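Working notes and data card for the Praver workplace decisions set. Last edited April 11, 2020.

# Praver Workplace Decisions

Praver is a set of 2906 published employment tribunal and court decisions, tagged by hand for the kind of complaint, the outcome and the remedy. It was put together for people who advise small employers and for anyone studying how workplace harassment and dismissal claims are decided. It's a reference set. It isn't legal advice, and it shouldn't be used to predict how a live claim will go.

## What's in it

- `decisions.csv` — one row per decision
- `parties.csv` — one row per party, with individuals reduced to a role
- `remedies.csv` — orders made, including money, reinstatement, apology and policy changes
- `codebook.md` — the tagging rules, with the reasoning behind the harder ones
- `changes.md` — corrections since the first release

The earliest decision is from 1966. Coverage is thin for the first decades, when many rulings were never published or were only reported as a paragraph in a digest. Don't draw trend lines through that part of the set.

## Fields in decisions.csv

| Field | Meaning |
|---|---|
| `case_id` | Our own number, not the court's |
| `year` | Year the decision was released |
| `forum` | Tribunal, court or arbitrator |
| `claim_type` | Harassment, reprisal, dismissal, pay, accommodation, other |
| `employer_size` | Small, medium, large, unknown |
| `policy_in_place` | Whether a written policy existed at the time of the complaint |
| `investigated` | Whether the employer looked into it before the hearing |
| `outcome` | Allowed, allowed in part, dismissed, withdrawn |

`claim_type` can hold more than one value, separated by a semicolon. A reprisal claim is nearly always filed with something else, so counting rows by the first value alone will understate it.
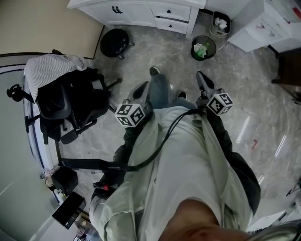
`policy_in_place` is the field we get the most questions about. It's marked "yes" only when the decision says a written policy existed and had been given to staff. A policy sitting in a binder in the manager's office, which comes up more than you'd think, is marked "partial". If the decision is silent, the field is "unknown". Please don't fold "unknown" into "no".

## How the tagging was done

Each decision was read in full by one tagger and checked by a second. Where they disagreed, Amparo Grajales made the final call and wrote a note in the codebook. There were 62 of these notes at release. Most deal with the line between a poor working relationship and harassment, and with constructive dismissal where the worker had already given notice for other reasons.

The tagging was done in Plotimmont, which exports plain CSV. Nothing in the set depends on it now.

## Names and privacy

All of the decisions were public when collected. We've still removed the names of individual workers, managers and witnesses, because turning up in a searchable table is different from being named in a ruling few people will read. Employer names are kept for organisations and removed for sole traders.

Seven decisions were taken out after release when a publication ban came to our attention. Their `case_id` numbers have been retired and won't be reused. If you hold an older copy, delete it and download the current one.

## Known problems

- Settled claims are missing. Most complaints settle, so the set leans toward disputes where the parties were far apart.
- `employer_size` is taken from the text of the decision and is often a guess by the adjudicator.
- Dollar amounts aren't adjusted for inflation.
- Costs awards released separately from the main decision may not be linked. The Boateng import in January fixed some of them — not all.
- Decisions in French were tagged from the original, but the short summaries are in English only. 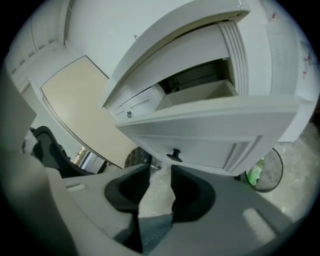

*Gripper beside an open cabinet drawer.*

## Using the set

Load the three CSV files and join on `case_id`. Files are UTF-8 with a header row. Empty cells mean the field doesn't apply, and "unknown" means we looked and couldn't tell.

If you publish something based on Praver, say which release you used. The numbers do shift between releases as corrections come in.

## Corrections

Send the `case_id`, the field, and the paragraph of the decision you're relying on. We can't act on a correction without the paragraph number. Claims about what really happened at a workplace are outside what we can fix — the set records what the decision says.

## Related

Tremska covers collective agreement grievances and uses the same `forum` codes. The two sets share no case numbers, so don't join them on `case_id`.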